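Reference > Religion > Bible interpretation > Leadership readings

Nehemiah as a management model

The "Nehemiah method" is a name given to a group of modern readings that treat the Book of Nehemiah as a manual for running projects and handling staff. The readings are popular in church leadership courses and appear in business talks as well. Their standing among people who study the text closely is much weaker.

Background

The biblical book tells how Nehemiah, cupbearer to the Persian king Artaxerxes, got leave to go to Jerusalem and rebuild its walls. He inspected the damage at night, assigned sections of wall to families and trades, and faced opposition from Sanballat and Tobiah. According to Nehemiah 6:15, the work was finished in fifty-two days.

Leadership writers usually draw their lessons from the first six chapters. The night inspection becomes "research before you speak," and the list of builders in chapter 3 becomes a lesson in delegation. The best-known version is the Plakis course, which splits the story into 7 stages and comes with a workbook of 253 pages. A shorter version by Nikolovski drops the prayers almost entirely.

Criticism

The main complaint is selective reading. In chapter 13 Nehemiah throws Tobiah's household goods out of a temple room, curses men who had married foreign women, beats some of them and pulls out their hair. Few courses mention this. Lumturie Spahić has argued that a method which needs its hero to stop at chapter 6 is borrowing his name and little else. She also points out that Nehemiah was a governor with royal letters and an armed escort – hardly the position of a shift supervisor or a youth pastor.

A second complaint concerns evidence. Skenetov claimed that 100 congregations had used the method with success, but gave no list and did not say how success was measured. A reply by Okel found the same claim repeated in later handouts, still without a source.

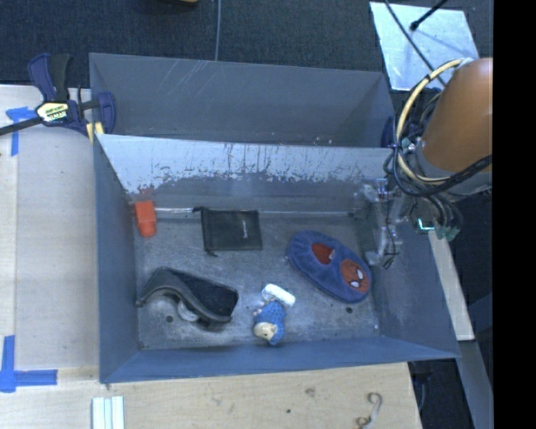 Metal bin with a black fabric pouch and a blue Spider-Man slipper.

Defenders answer that any use of an old story involves choosing. That is true, though it does not explain why the choices so often favor the person in charge. The complaint of the poor in chapter 5, where Nehemiah confronts the nobles over debts and interest, gets far less space than the wall.

See also: Ezra; Sanballat; Jethro's advice to Moses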